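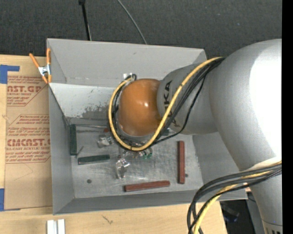
Vol. 18, No. 7

Newsroom > Community > Open Days

Search releases Enter keyword Go

Kondeo Opens Its Gukmont Workshop to the Neighbors

GUKMONT - Kondeo will throw open the doors of its Gukmont workshop this August, and everyone who has ever wondered what goes on inside is warmly invited to come and see, grandparents and schoolchildren included.

Visitors will be able to stand near a KUKA arm as it works over a gray bin of mixed things - colored bars, clear crinkly pieces and other odds and ends - and ask the people who run it anything they like. Last year's open day drew 375 guests, and a good many of them stayed at the bin right up to closing.

"We love the questions, and the children's are usually the hardest," said Milagros Rivera, who leads the demonstrations. "One boy wanted to know if the arm gets bored, and we talked about it all through lunch!"

Meirion Sayce of Husar, which is helping to host the day, will give a short talk on picking and sorting at 3 p.m., with coffee and cake afterward in the Hervieu Room.

Admission is free and there is no need to book. Children under seven should come with an adult, please, and parking is behind the building.

Filed under: Robotics, Events, Local News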